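Hands on: swapping the Darkberg for the Torov 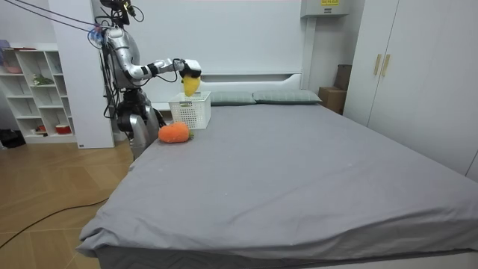
Soft toys into the basket, right arm only.

I promised last time that I'd write up the hand swap, so here goes. It took most of August and it isn't finished, but I've got enough numbers to be going on with and a few opinions to go with them.

Quick catch-up for anyone new to the newsletter. We've been running the toy tidying job in the Desden bedroom since spring: soft toys start on the bed, the robot picks them up one at a time and they go in the white basket by the headboard. It sounds like nothing! It is a surprisingly mean test for a hand, though, as plush squashes when you close on it, slides about on a fitted sheet and never sits quite the way it did on the run before.

The Darkberg is the hand we started with. It's quick, it's strong, and it has the lightest wrist of anything we've bolted on. The Torov closes more slowly and has softer pads, and it weighs enough more that I had to redo the arm tuning before I dared let it anywhere near the basket. (I skipped that step the first evening. The elbow had a sort of nervous wobble at full stretch and I switched it all off and went home.)

We did 364 picks on the Torov and 274 on the Darkberg. I'd have liked those to match, but the Darkberg lost a finger cable near the end and the spare was in a box at Varela's workshop, so I stopped there. I've compared rates and left the totals alone.

The Darkberg dropped toys more often, and nearly always in the same place, on the lift. It grabs hard, the stuffing shifts, and the toy slips out a moment later when the arm starts to rise. The Torov gave us 13 drops in the whole lot, and most of those were the fuzzy orange one with the leafy top. If the hand comes down on the leaves it thinks it has hold of something solid and off it goes with a pinch of green. The long yellow one is a doddle by comparison. Hold it by the top, let it dangle, lower it in.

Where the Torov loses is letting go. The pads are a bit tacky and now and then a toy clings to one finger after the hand has opened. I tried a small shake of the wrist, which works but looks daft, and then a slower opening, which works better. I've kept the slow opening. It makes each run longer and I don't much mind.

I also tried 3 grip force settings on each hand. On the Darkberg the middle one was clearly best. On the Torov I could hardly tell them apart, so I've left it on the lowest and the motors seem happier for it.

A word on wiring — please, if you're copying our setup, leave a generous loop under the forearm. I'd tied mine down neatly for the Darkberg, and with the Torov fitted it pulled tight every time the wrist turned over. A loose loop isn't pretty but I've had no faults from it yet. Same goes for the bundle up at the head: give it more slack than you think, then a bit more.

Next up is the left arm, which has had an easy life so far. I want it holding the basket steady while the right one drops things in, and I expect the Torov's weight will be more of a nuisance with both arms out. The repaired Darkberg should be back by then too, so I'll run the missing picks and put the full table in the next issue. If you've used either hand on fabric or clothes, do write in, I'd love to know what force you settled on.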